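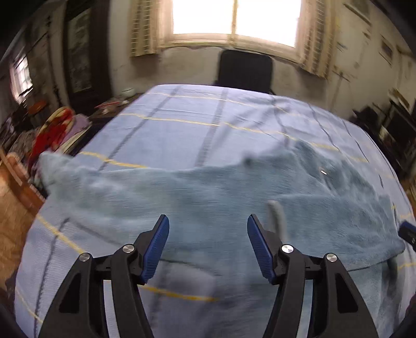
How do I get a plush blanket soft again after it came out of the dryer all stiff and matted?

Wash it again on cold with half the soap, skip the softener, and dry it on air or the lowest heat you have. Stiff usually means leftover soap or the tips of the fibers got too hot. If it's soap, one extra rinse fixes most of it. If it's heat, you can improve it but it won't be like new.

Asker added: it's a Drandivard throw, 100% polyester, bought in March. Paid 80 dollars so I'd rather not toss it. Tag says tumble low but my roomate ran it on high with towels. Cold wash already tried once, still crunchy in patches. Would vinegar hurt it?

2 answers

Answer from wulach_laundry, posted May 8, 2021
Vinegar is fine. Half a cup of plain white in the rinse, not with the detergent. Then:
Second rinse, water only.
Shake it out hard before it goes in the dryer.
No heat, 4 wool balls or clean tennis balls, no towels. Towels shed lint into the pile and you'll be picking it out for weeks.
Take it out while still a little damp and brush it. Soft brush, the kind for babies or a pet slicker if you go light — one direction, then back the other way.
Crunchy patches that don't budge after that are melted. Run your fingers over them, if it feels like little beads on the ends that's plastic. You can snip or shave the worst with a fabric shaver but test a corner first. I did a Biseo one like this and got maybe most of it back, the middle still feels different.
Also don't overload. Blanket by itself. Mine needs the big machine at the Dönmez laundromat, the one at home just wads it up and the soap never gets out.

Answer from porchlight357
I just use hair conditioner. Spoonful in a tub of warm water, soak, rinse it a LOT. Worked on my kids fleece. Didnt try it on a melted one tho. Some people say it leaves a film, I never noticed.

215 people found this page helpful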